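# Litter, Dumping and Bulky Waste: Your Questions

Last updated January 4, 2024

These are the questions the Mernau town office gets most often about trash left where it shouldn't be. If yours isn't covered, use the contact form or stop by the front counter.

## Reporting

**What counts as illegal dumping?**

Leaving anything on land that isn't set up to take it. A mattress on the shoulder of Vedier Road counts. So does a single bag of household trash next to a full street bin. Litter, such as a dropped cup or wrapper, is handled under a separate rule with a smaller fine.

**How do I report it?**

Fill out the form on the Datora reporting page or call the street services line. We need the location and a short note on what was left. A cross street or a nearby house number is enough. You can attach photos, but you don't have to.

**Do I have to give my name?**

No. If you leave it blank, we can't send you updates or ask follow-up questions. If you saw who did it and are willing to make a statement, we do need your name and a phone number.

**Should I look through the bags for an address?**

Please don't. Bags can hold broken glass or needles, and moving them makes it harder to use what's inside as evidence. Leave everything where it is.

**How long does cleanup take?**

Most items on public land are picked up within five working days. Anything blocking a road or sidewalk goes to the front of the list. Suspected asbestos, paint and chemicals take longer, as we have to bring in a licensed contractor.

## Private land

**Someone dumped trash on my property. Will the town take it away?**

Not free of charge. Cleanup on private land is the owner's job, and that includes shared driveways and alleys that the town doesn't maintain. We will still log the report and look into it if there is anything to go on. Our crew can do the removal for a flat fee of $141 per load, or you can hire your own hauler.

**I rent. Is it my problem or my landlord's?**

Check your lease first. If it says nothing, we send the notice to the owner of record, and the two of you will need to work it out from there.

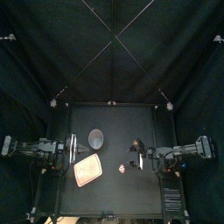
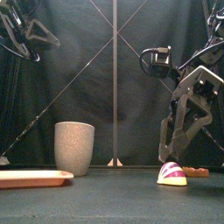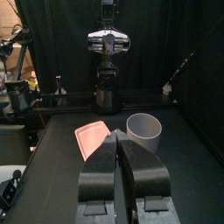
**Can I get more time to clear my lot?**

Yes, once. Write to us before the deadline on your notice and ask for an extension. We normally grant ten working days. A second extension is only given for illness or a death in the family.

## Fines

**How much is the fine?**

Littering is $78. Dumping starts at $451 for a first offense and goes up to $548 if the load came from a business. Larger loads and repeat cases go to court, where the judge sets the amount.

**I paid someone to haul my stuff and they dumped it. Can I be fined?**

You can. Residents are expected to check that a hauler is licensed before handing anything over. Ask for the license number, look it up on the Datora page, and keep your receipt. If you can show us you did that, we will go after the hauler -- not you.

**How do I appeal?**

Send the appeal slip from the back of your notice within 21 days. Include anything that supports your case, such as a receipt or a text message with the hauler. Paying the fine closes the case, so don't pay first and appeal later.

## Getting rid of things legally

**Where can I take large items?**

The Mahama transfer station takes furniture, appliances, scrap metal and yard waste. Bring proof of address. Mattresses have to be dry, and refrigerators have to be empty with the door taped shut.

**Is there a charge?**

Residents can drop off one carload a month at no cost. Vans and trailers need a permit, which is free but must be requested ahead of time. Business waste is always charged by weight.

**Can you collect from my house?**

Yes. Book a bulky item pickup by phone or online. Put the items out the night before, at the curb and clear of the sidewalk. Don't put them out earlier than that -- items left at the curb with no booking are treated as dumped.

**What if I don't have a car and can't pay for a pickup?**

Households on the reduced utility rate get two free pickups a year. Have your utility account number ready when you call.

**When is the next neighborhood cleanup?**

In February. Dumpsters will be placed at the Vedier Road parking lot, and the street list will be mailed with your water bill. No tires, paint or batteries, please. Those go to Mahama.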